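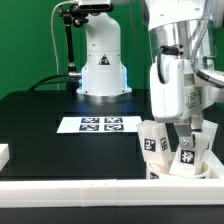 검은색 상판과 흰색 블록, 2×2 배열 마커 인쇄지

작업대 상판 및 마커 인쇄지 운용 기준에 관한 의견 수렴
작성: Grumatby 공용작업실 운영담당 | 3월 | 조회 3,136

공용작업실 이용자 여러분께 안내드립니다. 작업대 상판의 색상과 마커 인쇄지 고정 방식에 관하여 부서별 의견이 상이하므로 본 게시글에서 의견을 받고자 합니다. 현행 기준은 다음과 같습니다.

- 상판은 검은색을 유지하며 별도의 깔개를 사용하지 아니함
- 배경은 녹색으로 통일함
- 마커 인쇄지는 백색 용지에 출력하고, 훼손 시 즉시 교체함

인쇄지를 상판에 완전히 부착할 것인지, 교체가 용이하도록 둘 것인지에 대하여 회신하여 주시기 바랍니다.

misitz_자재
자재 담당입니다. 완전 부착에 반대합니다. 지난 분기 Misitz 작업실에서 양면테이프로 부착한 인쇄지를 제거하는 과정에서 상판에 접착제가 남았고, 제거 작업에 2시간이 소요되었습니다. 모서리만 종이테이프로 고정하는 방안을 건의드립니다.

quiroga_품질
의견을 달리합니다. 모서리만 고정하면 용지 중앙이 들뜹니다. 당 부서는 인쇄지를 얇은 판에 붙인 뒤 판 전체를 교체하고 있으며, 상판에는 접착제가 닿지 않습니다. 아울러 블록에 붙이는 마커도 같은 날 일괄 출력하여야 농도가 일정합니다.
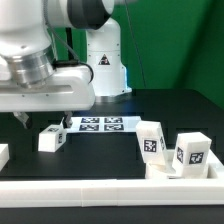 검은색 상판 위의 흰색 소형 블록과 녹색 배경

배경에 관하여도 한 말씀 드립니다. 녹색 면의 우측이 다소 어둡습니다. 색상을 통일하더라도 조도가 고르지 않으면 기준으로 삼기 어렵다고 판단됩니다. 조명 위치에 관한 항목을 추가하여 주십시오.

misitz_자재
판에 붙이는 방식은 두께가 더해지는 문제가 있습니다. 높이를 맞추어야 하는 작업에는 적용이 곤란합니다. 조명 항목 추가에는 동의합니다.

brarkirach_교육
교육 담당 부서에서 문의드립니다. 흰색 부품의 취급 기준도 이번에 함께 정하는 것인지요. 검은색 상판은 흰색 부품의 윤곽이 분명하게 보이는 장점이 있으나, 부품끼리 겹치면 경계가 잘 구분되지 않습니다.
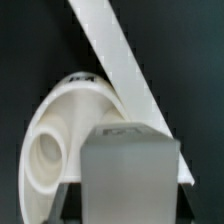

특히 길고 납작한 막대형 부품과 곡면이 있는 플라스틱 부품을 한곳에 모아 두는 경우가 많습니다. 교육생에게는 형태별로 나누어 두도록 지도하고 있으나 문서화된 근거가 없습니다.

quiroga_품질
형태별 구분을 의무화하는 것은 과도합니다. 작업 종료 후 보관함에 넣을 때만 구분하면 충분합니다. 보관함 칸막이는 개당 2,000원이면 구입할 수 있습니다.

brarkirach_교육
보관 시 구분은 당연한 사항입니다. 작업 중의 배치를 말씀드린 것입니다.

Grumatby 공용작업실 운영담당
의견에 감사드립니다. 조명 위치 항목은 개정안에 반영하겠습니다. 인쇄지 고정은 모서리 고정과 판 부착을 작업 종류에 따라 선택하도록 초안을 작성하겠습니다. 부품 배치 기준은 추가 의견을 받은 후 별도로 공지할 예정입니다.

misitz_자재
선택제로 하실 경우 종이테이프의 규격도 명시하여 주시기 바랍니다.

관련 글
공용작업실 상판 청소용품 사용 기준
마커 출력용지 신청 절차 안내
Brarkirach 교육실 부품 보관함 배치 변경
녹색 배경 세척 및 교체 주기 문의

최종 수정: 3월, 오후 4:40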